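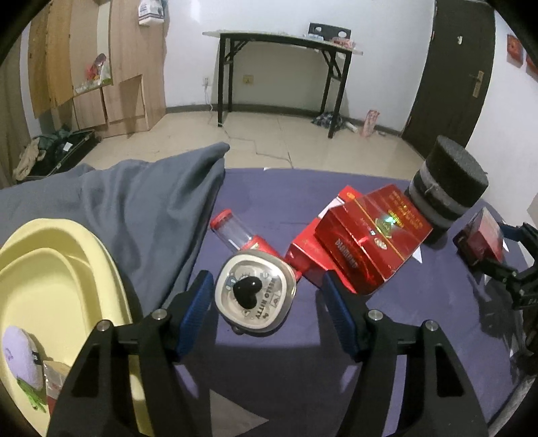 Two-handed tidying with the Prodeck grippers. The one on the right has hold of a small red box.

KIT REVIEW: CLOKEX PRODECK HAND-HELD GRIPPERS

Members have been asking since March whether the club should take up the Clokex offer, so we put our names down for the trial and had the Prodeck kit for a month. The short answer is that the hardware is decent and the deal that comes with it needs a harder look than the sales page would like you to give it.

For those who missed the demo night in Landari, the Prodeck is a pair of grippers you hold and work yourself, with a camera on board. You do a household job with them, the kit records it, and the recordings go up to a service called Ellis, which sorts and labels them and hands back a file you can use to train a robot arm. Clokex says this gets a hobby arm doing useful chores with no programming. We'll come to that.

First the grippers. They are black, with ribbed blue pads on the fingers, and the pads are the best part. They held thin boxes, soft toys and awkward lids without marking any of them. Shiny wrapping was harder. Anything in clear film took a few goes to get a decent hold on, and round things wanted to roll away on a bedsheet the moment you touched them. That's a fair test, in our view, because people's belongings do come in film and do roll. The demo in Landari used foam blocks on a bare bench, and everybody looked like an expert.

The linkages had no noticeable play when we got them and a little by the time we sent them back. We can't tell you whether that gets worse over a year. We asked Clokex how often the pivots should be looked at and were told the grippers are "designed for everyday use," so make of that what you like. Spare pads are sold separately. Spare pivots aren't sold at all.

Weight is fine for ten minutes and tiring after that. The battery is listed at up to 40 minutes, and we never saw that with both grippers recording. Plan on charging over lunch. The charger is the old barrel type and the cord is short.

Now the recording. Over the month we made 1217 clips between us, nearly all of them small jobs: picking things up off a bed, putting them in a basin, putting boxes on top of other boxes. Clokex calls this "effortless." It is dull work and your forearms know about it. Members who had pictured themselves doing a bit each evening in front of the telly should know that you have to watch what you're doing, start and stop each clip, and redo the ones where you fumbled. The guide suggests keeping some of the fumbles, then says on a later page to delete them all. Nobody on the help line could say which page was right.

You should also think about what the camera takes in. It has a very wide view. Point it at a bed and you will get a good deal of the bedroom as well, open suitcase and all. Ellis says it blurs faces. It says nothing we could find about letters, medicine labels, or what's on the shelf behind you. Once a clip is uploaded you can hide it from your own list, but the terms don't say that hiding it removes it from theirs. We wrote to ask and had a reply thanking us for our interest. Until there's a straight answer, clear the room before you start, or use the club bench.

Then the part everyone wants to know, which is whether the arm learned anything. We loaded the file Ellis sent back onto the club's own arm and set it five jobs from the recordings. It managed two of them most of the time, provided things were left close to where we'd had them. It got partway into a third. The other two it made no sense of, and moving the lamp was enough to spoil one of the good ones. Clokex says more clips would help. That may well be true. It is also what you'd expect to hear from a company that charges by the month for storing clips.

On cost, the kit itself is loaned, with a deposit. Ellis is $210 a month for a club our size, and you can't use the grippers without it. Recordings are saved in a format only Ellis opens, so if you cancel, you're left with whatever files you have already downloaded and a box to post back at your own expense. There's no cheaper plan for the quiet months. We asked about a one-off price for the hardware alone and were told it was "on the roadmap."

Our recommendation is to hold off. If a member wants to try one out of curiosity, the trial month is free apart from the deposit, and the grippers are good fun for a wet afternoon. Read the cancellation section before you sign, and put the end date on the calendar, as the trial rolls over into the paid plan without a reminder.

The club's copy of the terms is in the blue folder by the kettle, with the odd parts underlined. If you've used a Prodeck somewhere else and had better luck with the arm, please send in a few lines for the next issue, and say how many clips it took.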